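Waiting Well: how patients find the walk-in clinic at Hemcombe

When our group first sat down to choose a topic, nearly everyone had a story about sitting in a clinic with a sore throat or a twisted ankle, wondering how long it was going to be. So we picked the Brustley Road walk-in clinic in Hemcombe, where a good many students end up at some point in their first year, and asked the people there if we could spend part of June talking to their patients. They said yes straight away, and we're still very grateful (and for the biscuits too!).

The clinic stands on a site that has been used for treating people since 1918, when it was a cottage hospital, and some older patients still call it that. It keeps its appointments on a booking system called Imus, which sends a text when your turn is getting near. Imus came in last year, and we wanted to find out if people felt better looked after with it or just more confused.

We printed 500 short forms and left them at the front desk and at the Jemal pharmacy next door. We also sat down with 11 patients for longer chats, mostly over a cup of tea after they had been seen. The forms asked about the wait, the welcome at the desk and how clearly the nurse or doctor had explained things. We left a big space at the bottom for anything else, and that turned out to be the part people enjoyed most – one gentleman filled both sides and asked for another sheet.
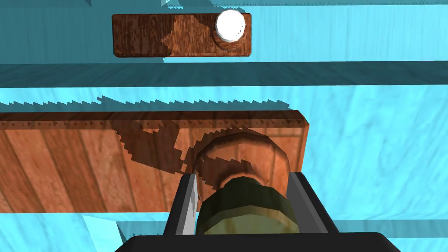

One patient told us that she didn't mind the wait at all so long as somebody came out and said how long it would be, and that the text from Imus was fine but she'd still rather hear it from a person. Several others said much the same in their own words. People were kind about the nurses almost without exception, and the word "listened" came up again and again on the forms.

The grumbles were mostly small ones. The texts sometimes arrived after the patient had already been called, and those without a mobile phone weren't sure if they had been forgotten. A few parents wished the evening session went on past seven o'clock, as it is a rush to get there after work and tea.

Our main suggestion is that someone from the desk should walk round the waiting room every so often and give people an honest idea of the time. We'd also like to see a paper ticket for anyone who doesn't want the texts. If we did the project again we would start earlier in the term and leave forms at the evening session as well, where we only managed one visit.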